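About Prandach

Who we are

Prandach is a small lab that works on one stubborn question: can machines do ordinary chores yet? We mean the dull, daily ones. Putting cups away, sorting spoons, wiping a counter, tidying a parts bench at the end of a shift. We started with 2 people and a secondhand workbench in Prurnham, and there are 6 of us now, with far more cable than we ever planned to own.

We love this work! A chore looks so simple until you try to spell it out for a robot arm, and then a single cup can keep the whole lab talking through lunch (and sometimes well past it).

What we work on

Most of our time goes to a project called Mridha, our long-running study of kitchen cleanup. The tasks are small on purpose. Take a cup out of a rack and set it upright. Pick up a spoon that is lying flat on the table. Put the cup back, this time between the right pegs. We run the same task up to 30 times before we change anything, and we write down the misses as carefully as the catches, since the misses are where we learn the most.
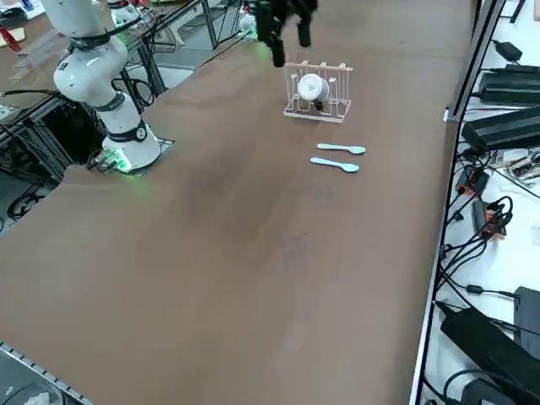 Spoons deserve a word of their own. A thin handle on a flat surface leaves very little for two fingers to get under, and a person solves this without thinking, by pressing on one end or sliding the spoon to the edge. Getting an arm to pick the right trick at the right moment has been one of our favorite problems. Clear plastic is another one. Cameras have a hard time telling where it starts and stops, so we use plenty of it.

Our second project, Stiveck, takes the same ideas to the shop floor: loading trays, returning tools to their places, clearing a bench so the next person can start. Shops are tidier than kitchens in some ways and much worse in others, and it's great fun carrying a lesson from one to the other.

So, can they do it yet?

Some of it, some of the time. With a known cup, a known rack and good light, an arm can do a decent job. Change the cup, or lean it a little differently, and things get shaky. A whole sink of mixed dishes, in a kitchen the robot has never seen, is still beyond anything we have built. We say so to everyone who visits, and then we show them what did get better this year, which is a lot.

Visit us

We open the lab to schools and local businesses during August and again in the spring. Come with a chore in mind, the more boring the better. If it fits on a tabletop, we would be happy to try it while you watch.

Page last updated Aug 15, 2023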